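Recording examples for the drive removal task

Last updated May 2024

This page covers how to record examples of the drive removal task on the two-arm bench. It assumes you have already done the arm safety session and can log in to Flunard, the recording program. If you are working on the sorting tasks, use the Nostora guide instead.

One example means one full attempt at the task, from the start pose to the moment you press Stop. Both camera views and the arm positions are saved together under a single example number.

Before you start

Lay the tower on its side on the table with the side panel off and the inside facing up. The fixture plate goes to the left of the case. Check that the loose parts are in the fixture and that no cable from either arm is resting on the case.

Open Flunard and choose the task called "drive cage, blue tabs". Type your initials in the operator box. Do not leave it blank, as examples without initials are dropped when the set is built.

Look at the wrist view first. You want the drive cage near the middle, with both gripper fingers showing below it. If one finger is out of view, the camera mount has slipped and needs to be set again before you record anything.
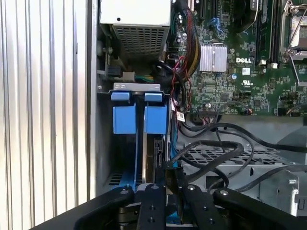
Wrist view with the left finger below the blue tabs on the drive cage.

The black SATA cables to the right of the cage are the usual cause of trouble. They do not have to be tidy. Leave them as they fall, and move them a little between examples so that the model does not learn one fixed layout. Never tuck them under the cage.

Recording

1. Move the arm to the start pose and wait for the green bar in Flunard.

2. Press Record. Hold still for a moment before you move.

3. Bring the gripper down over the cage at a steady speed. Small corrections are fine and are worth keeping. Long pauses are not, so if you need to think, stop and discard the example.

4. Line the fingers up with the tab you have been given on the job sheet. Close, release the latch and lift.

5. Return to the start pose and press Stop.

6. Mark the example as Good, Failed or Discard.

Failed and Discard are different. A failed example is a fair attempt where the drive did not come free, and we keep those in a separate folder. Discard is for operator mistakes such as bumping the case or starting with the wrong task selected.

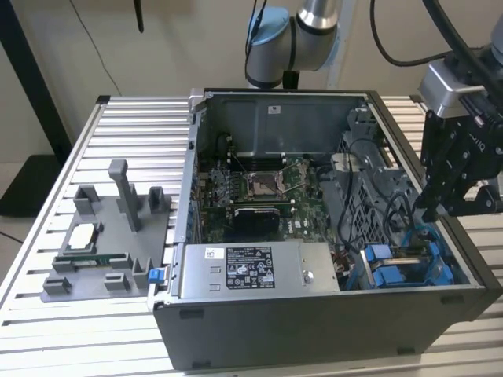 Bench view. The fixture plate is to the left of the open tower.

Use the bench view to check the position of the case between examples. After every 15 examples, turn or shift the tower slightly and note the change in the log. The whole case must stay in view.

How many to record

The target for this task is 4,000 examples across all operators. A normal session gives 78. Please take a break when your driving gets rough, even if you are short of that number.

Checking your work

At the end of a session, play back seven examples picked by Flunard. Look for dropped pictures in either view and for arm movement that runs ahead of the video. If you find a fault in one, play back the whole batch.

Upload to Flilard before you log out. The light next to the batch name changes from amber to green when the copy is complete. Batches recorded before March use the old labels and should not be mixed with new ones.

Questions about labels go to Shiuli Wanigasekara. For faults with the arms or the camera mounts, contact Melina Antoniadis and leave the bench switched off.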